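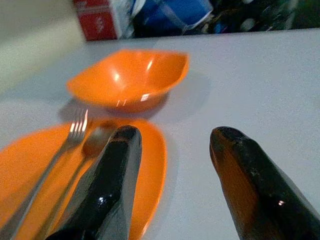
Orange bowl, orange plate, white table.

Apr 30, 2024

I went to the public meeting about our surgery on an empty stomach, having been promised sandwiches. There were leaflets. The leaflets had a drawing of a sandwich on them, under "healthy choices".

The plan is to close the branch on our side of the river in August and send all 2202 of us to the big health centre by the bus depot. The man from the board called this "bringing care closer together". Closer to what, he didn't say. The bus goes every 30 minutes and stops a good 10 minutes' walk short, uphill, which ought to sort the properly ill from the merely curious.

We also get an app, Zuvum, for booking. I tried it in the hall and was number 749 in the queue. By the time they'd stacked the chairs I was number 749 in the queue.

My councillor sent apologies. She is standing again next week and her leaflet says she is "passionate about local services", though it stops short of naming one.

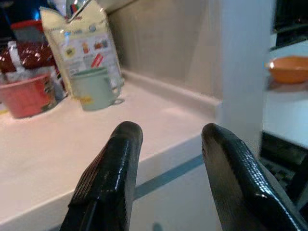 Kanini Kashindye wrote underneath my last post that I was being unfair to the board, as the branch has had no permanent doctor for two years and you can't keep a building open on goodwill. Fair point. I'd still like to have heard it from the board, who had a microphone and two hours. The consultation form is at the library desk, and you have to ask for it.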